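Perrin hand-held gripper – maintenance meeting
Minutes, February 22, 2020
Present: workshop, recording team, stores. Apologies from the Stevent office.

1. Previous minutes
Agreed, with one correction. The spare pads were ordered from Rilleo, not Hona.

2. Jaw alignment
The right arm was closing ahead of the left at the end of last month. The workshop took both arms off, cleaned the pivots and refitted them. The arms now meet in the middle. The pivot screws are to be checked at the start of each session and marked with paint once set. No thread lock on the caps.

3. Finger pads
The current pads have done almost 4000 closings. The left one is lifting slightly at the inner corner. Agreed to change them as a pair and to write the fitting date on the inside face. Stores has 11 pairs. Old pads go back to the workshop and are not to be kept as spares.

4. Handle and trigger
Trigger return is slow after long use. The spring was changed under job 2403 and there has been no complaint since. The log sheet for that job is still missing a signature.

5. Camera
Lens to be wiped with the dry cloth only. One person had been using screen cleaner, which left a film. The calibration card is to be shown at the start of every session – several recordings in the last batch have none. Workshop to print more cards.

6. Check on mixed cartons
Discussed the table set-up for checking the jaws after a pad change. Boxes of different sizes are stacked close together on a patterned cloth, with the cloth clipped at the edge. The jaws are brought up open on either side of the stack before anything is picked.
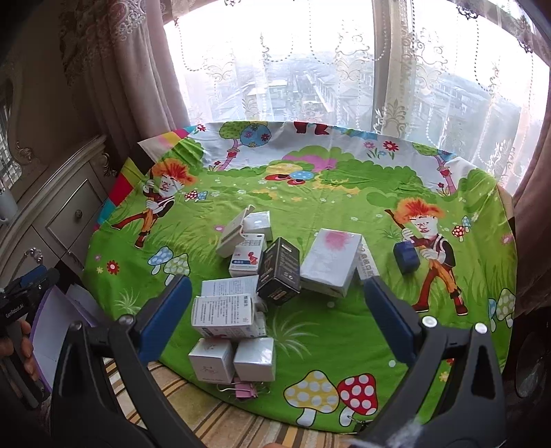
Photo: Perrin recording team

Agreed to keep the small blue block apart from the boxes as the first pick. Cartons with shiny tops to stay in the set. The check is to be 132 picks, with any slip noted against the pad side.

7. Actions
Workshop – fit new pads, print calibration cards, sign off job 2403.
Stores – reorder pads from Rilleo when five pairs are left.
Recording team – run the carton check after fitting and bring the sheet to the next meeting.

8. Next meeting
March, date to be sent round.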